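Siiri Kuusk
Thread: glaze crazing, and why a plate that left the kiln perfect can craze in the cupboard months later. Studio notes, mostly numbers and complaints.

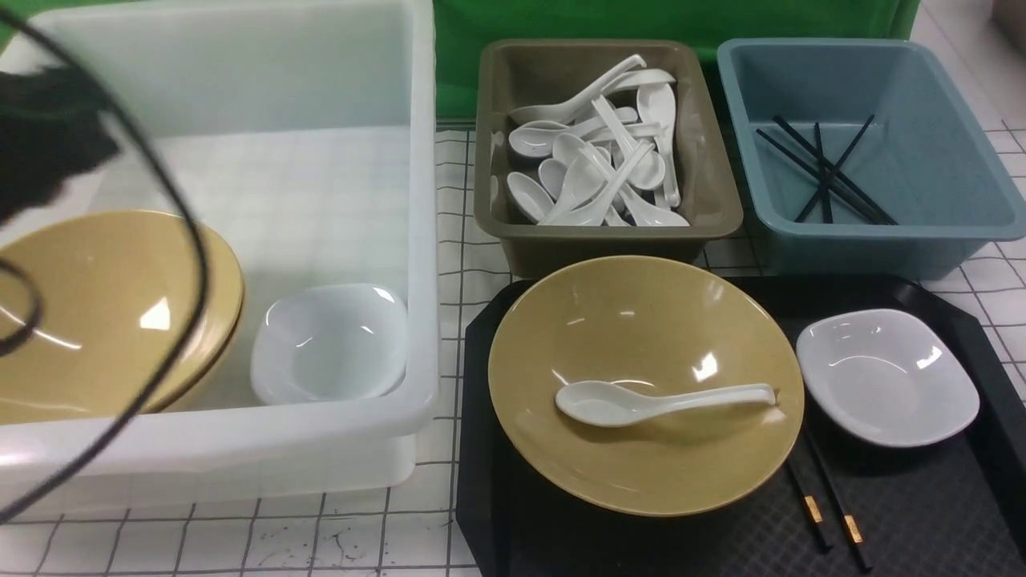

1/ Crazing is a fit problem. The glaze and the clay body both shrink as they cool. If the glaze wants to shrink more than the body does, it ends up in tension, and glass is weak in tension. It cracks into a fine net.

2/ Delayed crazing has a second cause. Porous earthenware takes up moisture over time and swells very slightly. The glaze doesn't swell. A glaze that had a small margin of compression on day one can lose it by month 4.

3/ So "it came out of the kiln fine" is weak evidence. I hold test pieces for 16 weeks before I call a glaze stable, and I still stress them first.

4/ My stress test: oven, then ice water, repeated. I go up in steps of 25 degrees F per cycle and write down the step where the first line shows. Wear eye protection. Pieces do break.

5/ To see fine lines, wipe the surface with diluted ink, wait a minute, wipe it off. Do it under one strong lamp from the side. Overhead light hides everything on a gloss glaze.

6/ Fixes, in the order I try them. Add silica to the glaze in small steps. Swap some of the sodium or potassium for a low-expansion flux, usually boron or magnesium. Change one thing per batch or the test is useless.

7/ Thickness matters more than most recipes admit. My Killum clear was fine at two coats and crazed at 3 on the same body, same firing. The recipe card said "apply generously." Thanks.

8/ Slow cooling doesn't fix a bad fit. It can delay the lines long enough for you to sell the pot.

9/ Lợi Hầu asked about going too far the other way. Yes, that exists. Too much compression gives you shivering: slivers of glaze popping off rims and handle edges. On anything you eat from, shivering is worse. Throw those out.

10/ Is crazed ware safe to use? Depends on the body. On vitrified stoneware it's mostly a strength and cleaning issue. On porous earthenware, liquid gets under the glaze and stays there. I keep mine for dry things.

11/ Next batch is the Ciltton body with the adjusted clear, glaze fired in April. Will post the step numbers when I have them, including the bad ones.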